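Artificial stems in a narrow-necked vase: notes on fit, height and placement

Posted in Rooms, 2467 views

The vase on the white table has been through four arrangements since March and I have finally written down what holds and what does not. It is a tall white one with vertical ribbing, sold under the Viltent name, and it narrows towards the neck. The narrowing is the useful part. A straight cylinder lets stems slide to the wall and stay there, so the heads all lean the same way. A neck grips them where they cross.

The flowers are artificial, pale lavender-blue clusters with bright green leaves, from Cuadros. Stems are plastic over wire and arrive at 390 mm, far too long for this vase. With the full length in, the blossoms stood so high that the whole thing looked like a lamp. I cut them in two stages, first by 60 mm and then by a further 40, giving 100 mm off in total. The leaves now spread just above the rim and hide the point where the stems bunch.

Wire cutters, not scissors. Scissors will score the plastic and leave the wire intact, and you then have to bend it back and forth until it gives, which leaves a sharp end that scratches the glaze on the way in.

Order of insertion matters more than I expected. Put the leafiest stem in first and push it to the back. The next ones cross it low down and lock. If the leafy one goes in last it lifts everything else by a centimetre or so and the bunch loosens each time the table is knocked.

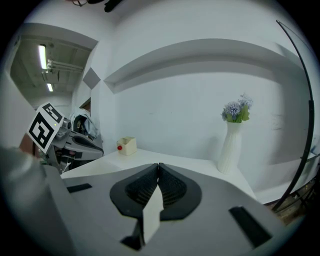

Does an artificial arrangement need anything in the bottom of the vase?

A tall vase with plastic flowers is top-heavy, so put in dry gravel or clean sand to a depth of two or three centimetres. I used 372 g of washed gravel left over from a plant pot. Sand is quieter when you move the vase but gets into the cut ends of the stems and comes out again when you rearrange them.

On placement: the vase stands near the back edge of the table, with the plain white wall behind. White on white sounds like a mistake, but the ribbing gives enough shadow to separate the two, and the only strong colour at that height is the flowers. I tried it nearer the middle for a week and kept reaching round it.

The small cream box with the red knob stays on the table too. It is open, roughly a cube, and low enough that it does not compete with the vase. Katherine Benavides suggested a taller Cisetti box in the same cream. I borrowed hers for an evening and the two heights were too close together, so it went back.

The long recessed ledge on the wall I have left out of the scheme. The vase would fit up there in depth, but the flowers would be well above eye level and you would see mostly the undersides of the leaves.

Dusting is the remaining problem. A soft paintbrush, 25 mm, works on the clusters if you brush from the centre outwards. A Prevura spray I tried left the leaves tacky and they collected more dust than before. I have gone back to the brush, every other week, and a damp cloth for the grooves in the vase.

6 comments
14 shares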